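文具展开放日参观记

这次去的是Wumumitz的春季开放日，地点在城北工业园里的Nerkano楼，日期是2019年3月31日。我在外地做文具批发，平时主要进笔袋、文件袋和学生用的收纳包，所以参观时重点看的也是这几类，书写工具只是路过。

从地铁站出来要走13分钟，园区门口没有指示牌，跟着前面拎纸袋的人走就行。签到处在一楼，登记姓名和单位，领一张胸牌和一份平面图。平面图印得太小，二楼和三楼的编号又重复，后来我基本没有用。

一楼是成品陈列，展位28个，按用途分区。Drarer的展位在进门左手，主打透明文件袋，有拉链的和按扣的两种。他们今年把袋口的包边加宽了，拉链头也换成了大一号的，小学生戴手套也能拉开。样品可以随便翻，我拿自己带的A4文件夹试了一下，A5的袋子当然放不进去，A4的那款四角略紧。报价单要另外登记才给，起订量400个，可以混两种颜色。

Mets的展位在对面，做的是带卡通图案的硬壳笔盒和夹棉收纳包。图案以男孩喜欢的题材为主，颜色偏深，不太显脏。我问了图案授权的事，对方说合同可以看，但要约时间到公司看。货架上有几个包的内衬缝线不齐，我指给业务员看，她当场记了货号。

二楼是打样和检验。打样间不大，一次只能进一小批人，排队排了很久。里面有裁片、压边和缝纫三道工序，裁片用的是模具冲裁，边料直接落进下面的筐。压边机开着的时候有一股塑料味，门口的人发了口罩。检验这边是抽样检查，主要看拉链是否顺、包边有没有开胶、印字是否清楚。讲解的人说每批都会留样，留样柜里的东西按月份排，最早的是去年11月的一批透明袋，和新样放在一起比，已经有点发黄。这个问题我进过的货里也有，放在靠窗的货架上更明显。

三楼原本是仓库，现在隔出一半做包装和整理。杂货类的退货和散件也在这里重新归类：袋子归袋子，包归包，小件放进塑料筐，封箱胶带就搁在桌上随手取用。我比较在意的是包装方式。软袋如果压在硬包下面，运到店里袋口往往已经变形，所以我问他们能不能把软袋竖着装，中间加隔板。答复是可以，但一箱的数量会少，运费按体积算，这笔账要我自己算。

午饭在园区食堂吃，凭胸牌有一份套餐，两荤一素，米饭可以添。下午有一场关于开学季选品的座谈，座位不够，我站着听了前半段。内容以去年的销售情况为主，提到透明袋的退货多数出在拉链，这一点和我店里的情况一致。硬壳笔盒的退货少，但运输中压坏的不少。

最后定下来的有两样：A4透明文件袋订700个，浅绿和浅灰各一半；夹棉收纳包先拿一箱试卖，图案由对方搭配。样品当天不能带走，要等他们登记后统一寄出，运费到付。

想去的同行可以留意下一次的通知，时间还没有定。建议带上自己常用的文件夹和笔盒去比尺寸，名片多准备几张，中午之前把二楼看完，下午排队的人更多。园区里停车位很少，开车去的话最好停在地铁站旁边的停车场。

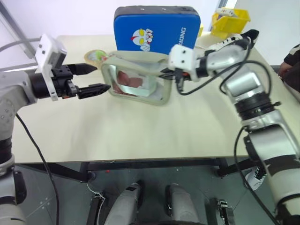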